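Gano River Run to Reopen With Virtual Line and New Loading Platform

April 2, 2023

Nusbridge Park has confirmed that Gano River Run, the indoor boat ride on the east side of the property, will return to operation in September with a rebuilt loading area and a virtual line in place of most of the standing queue. The ride has been closed since the end of last season. The park published the notice on its operations page, along with a revised guest policy for the buildings around the ride.

The work covers three areas: the station, the control system, and the queue building. The show scenes are staying as they were. Guests who had hoped for new figures in the mill room or a change to the music will not find either on the list, and the notice states that the ride path, the drop, and the running time are unchanged.

In the station, the single fixed platform is being replaced with a moving belt that matches the speed of the boats. Under the old arrangement each boat came to a full stop, was held by a gate in the trough, and was released when the attendant pressed the dispatch button. Any delay at the platform backed up the boats behind it, and on busy afternoons the last show scene was usually seen from a boat that was not moving. With the belt, boats pass through at a constant low speed and stop only when an attendant calls for it. The park gives the planned capacity as 900 riders per hour with all boats in service.

A separate transfer dock is being built on a side channel for guests who need more time to board. A boat is switched out of the main channel, loaded while stationary, and switched back into the next open gap. The dock holds one boat at a time. The old ride had no such channel, and every transfer meant stopping the whole line.

The control system is new from the cabinets up. Position sensors are being added along the trough, so that the spacing between boats is checked continuously instead of at fixed gates. Water level in the two reservoirs will be read by the same system. Low water was the most common cause of midday closures in the last full season, according to the notice, and the pumps will now be started in stages as the level falls.

The queue building will hold far fewer people than before. Guests will join the line from the park app or at a kiosk on the Bollbridge side of the footbridge, and will be given a return window of 30 minutes. One party may hold one place at a time. Places will be released in four blocks across the day, the first at park opening, and a place that is not used by the end of its window is dropped without penalty. A standby line will open only when the virtual line is not full.

The minimum height stays at 33 inches. Children under that height can still wait with their party and use the swap room at the end of the ramp, where a second adult in the party may ride without joining the line again.

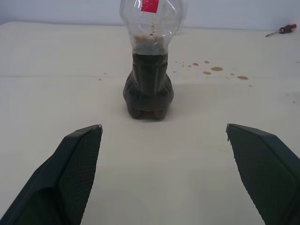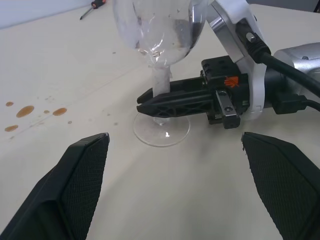
The revised guest policy applies to the queue building, the ride exit, and the Chauke Terrace, the restaurant that overlooks the drop. Food may no longer be eaten past the merge point. Drinks are handled by container: a clear plastic bottle with some dark soda left in it, like the one in the first picture, may be carried on board if it is capped and stowed in the floor well, but a stemmed wine glass like the one in the second picture has to stay on the terrace. Paper cups, with or without a lid, must be emptied before boarding. The same rule covers souvenir mugs, which until now were allowed if held upright.

Chauke Terrace will keep its current hours during the construction, with access from the garden path only. The upper railing has been closed where it borders the work area, and tables on that side are not being seated. Once the ride reopens, the terrace will get a second entrance from the ride exit. Holding a place in the virtual line does not count as a table reservation, and a table reservation does not give access to the ride – the two systems are not linked, and the park has said it has no plans to link them this year.

Lockers are being moved as well. The bank that stood beside the old entrance has been removed and will be replaced by two smaller banks, one at the kiosk area and one at the exit. Guests who store a bag before riding should note that the boats unload at the far end of the building, so the exit bank is the nearer of the two on the way out. Locker rental will be free for the length of the return window and charged after that. Rates have not been posted.

Several operating details remain open. The notice does not say whether annual passholders will have a preview period, or whether the ride will run during evening events, when the old version was normally closed. It also does not say how the virtual line will be handled after an unplanned stop. At the park's other virtual line, on the Gano Tower elevator, expired windows are extended automatically once the attraction is running again, and staff at the gate can reissue a place by hand. The same procedure is likely here, but it has not been confirmed.

Testing with empty boats is scheduled to begin when the trough has been refilled and the new switch has been signed off. After that, boats will be run with water-filled weights in the seats to set the belt speed and the stopping distance. During this period the footbridge will close for short intervals in the morning, and guests walking from Bollbridge to the east gate will be sent around the lake. Signs will be posted at both ends.

The photo counter at the exit is not part of the project and will reopen with the equipment it had. The on-ride camera will be moved a short distance up the drop, as the new spacing puts each boat at the old camera position slightly earlier than before. Photos will be sent to the app if the rider has a place in the virtual line, and will be available at the counter for standby riders.

Parking, gate hours, and ticket prices are not affected by the closure. An exact opening date will be added to the park calendar when load testing is complete.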